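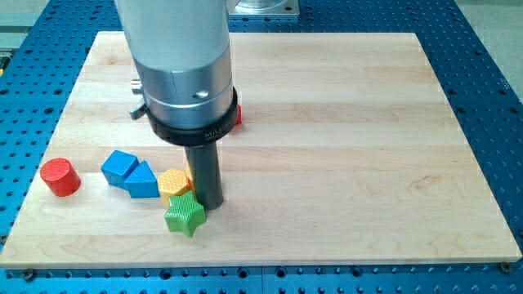
Kumier Cider Yeast, 15 g sachet

I've been making cider in my garage long enough to have strong feelings about yeast, and Kumier is the one I kept going back to before I ever sold it. One sachet does up to 60 liters of juice. It starts fast, it doesn't mind a chilly cellar, and it leaves a bit of apple behind instead of stripping everything out - my big complaint with the champagne yeasts I used to pitch.

To use it, sprinkle the sachet into a cup of lukewarm water, leave it for 15 minutes, give it a gentle swirl and pour it into your juice. If you've added sulfite, wait a full day first! I once got impatient and ended up with a very quiet bucket for most of a week (my friend Osaze Nwosu still brings it up).

It's not a great foamer, so you can fill your fermenter fairly high. It does like some nutrient if your juice came from old, neglected trees. I use half a dose of Onia at the start and the other half a few days later.

Keep sachets in the fridge and use them the day you open them. Each one has a best-before date on the back.

Item no. 1168. Sold singly or in a box of 66 for clubs and small cideries. Boxes are out of stock right now - more coming in January.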